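How do I follow a player who moved to a smaller league?

Asked by Rodica Mocanu, Monday, October 26, 2020

My favorite midfielder left our club in February and signed with a second division team abroad. Since then I can't find anything except the score. No lineups, no minutes played, no word on whether he is hurt. He missed the last two matches and I only know that because a cousin told me. Is there a site that covers the lower divisions properly? I don't mind if it isn't in English.

2 answers

Bogdan Zamfir

Go to the club's own site first, not the league's. Most second division clubs post the match squad over an hour before kickoff and a short medical note the day before. Run the page through a translator. It will get the positions wrong but the names come out fine.

The fan forums are the next step. I follow a goalkeeper this way and the regulars there post who trained and who sat out, usually the same evening. You have to register on some of them and wait for a moderator.

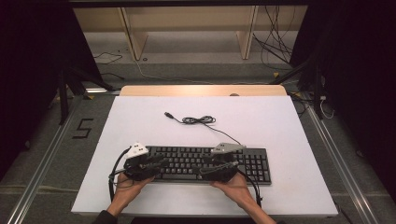
For minutes played I gave up on finding a good source and keep my own sheet. Four columns: date, opponent, minutes, notes. I fill it in after each match from the club report. It is nearly all figures, so a full-size keyboard with the number pad on the right end, like the black one in the photo, makes it quick. On a laptop I kept hitting the wrong row. If he goes on loan, start a new tab - the two clubs will not report substitutions the same way.

One more thing. Injury news from agents is not worth much. Wait for the squad list.

Ileana Tănase

just follow him on social media? mine posts after every game, even the ones he watches from the stands. he has like 1000 followers so he answers people too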